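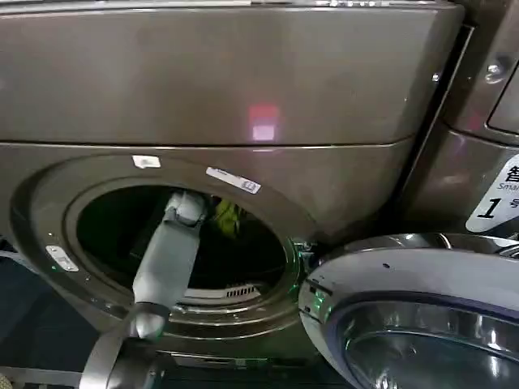 Table linens are where the money goes in a banquet, and hardly any couple sees it on the invoice until the deposit is gone. Harpreet Hiebert has been renting them out in Kudholm since the spring and she'll talk napkins for as long as you let her. Fifty-four tables, one retirement dinner, wine on most of them. Every cloth goes back through a front-loader with a big round door, same as the dark metallic one at the top of this page, and she runs them small. Two cloths a load. Overstuff it and the creases set, she says, and then you're ironing till dawn.

So who pays? Depends on the contract. Read it. Mimis, the tent people, fold laundering into the rental price. Plodum charges per piece and then again for candle wax. Neither is a bad deal but you want to know before you sign, not the week after.

Harpreet's own rule is 30 days. Final count of tables by then, colors by then, no swaps. She broke it once for a friend and ended up driving to Biwott at midnight for ivory rounds. Wrong ivory, too.

"Everybody says white," she says. "There's no white. There's nine of them."

Her October is full. Harvest suppers, a couple of anniversary parties, a school fundraiser that wanted burlap (she talked them out of it, it sheds in the gravy). The biggest order so far was 2000 napkins for a trade dinner, folded by hand over two evenings with the radio on. Paid late. She'd do it again.

A few things she'd like planners to do. Shake out the crumbs. Leave damp cloths out of plastic bags overnight, mildew gets in quick and it dosen't come out. Tell her about the red wine before she finds it. And measure the tables, really measure them, venues get there own sizes wrong all the time.

Bookings for spring open after the holidays. Samples on request, she mails swatches, bring them to the room and look at them at the hour you'll be eating.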